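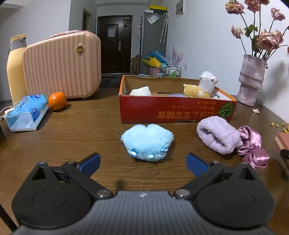
Crédit photo : Tuva Solheim / Catance

Ranger une table avec le kit de saisie Hinent : réglages et gestes utiles

Le kit Hinent comprend une pince tenue à la main, deux doigts de rechange et un accès au service de relecture des prises. On exécute soi-même le geste de rangement, qui sert ensuite de démonstration pour un bras automatique. Essai mené sur des objets courants : peluches, pochettes, agrumes, emballages souples.

Avant de commencer
Dégager une zone de 50 cm devant le carton de rangement. Laisser le carton ouvert, rabats écartés. Dépoussiérer les doigts avec un chiffon sec, sans solvant.

Peluches
Approcher pince ouverte, les deux doigts à égale distance de l'objet. Fermer lentement jusqu'au contact, puis serrer encore un peu : le tissu se comprime et une prise trop légère glisse au levage. Saisir le corps, pas une patte. L'orientation de la tête importe peu — le service accepte les deux sens.
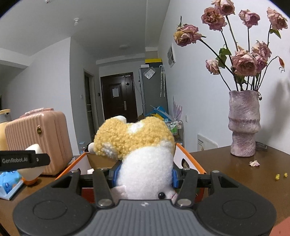
Selma Omerović : chez moi, la fermeture devient irrégulière après 400 prises environ. Un resserrage des axes a suffi, mais la notice n'en parle pas.

Remarque fondée. Contrôler les axes à chaque changement de doigts, avec une clé adaptée et sans forcer.

Pochettes et sachets
Placer les doigts de part et d'autre, à mi-hauteur. Un cordon qui pend doit rester hors des articulations. 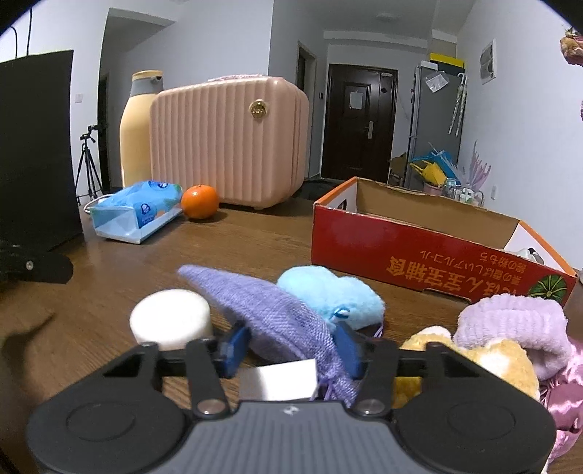 Une étiquette en papier se trouve devant l'objet avant la prise. Pour un sachet presque vide, regrouper d'abord le contenu au fond.

Service de relecture
Envoi par lots de 12 prises, retour sous 14 jours. Délai long pour un usage domestique ; les commentaires reçus étaient précis, prise par prise. Doigts de rechange supplémentaires vendus par paire chez Wallin.

Marit Åberg, 2025-02-12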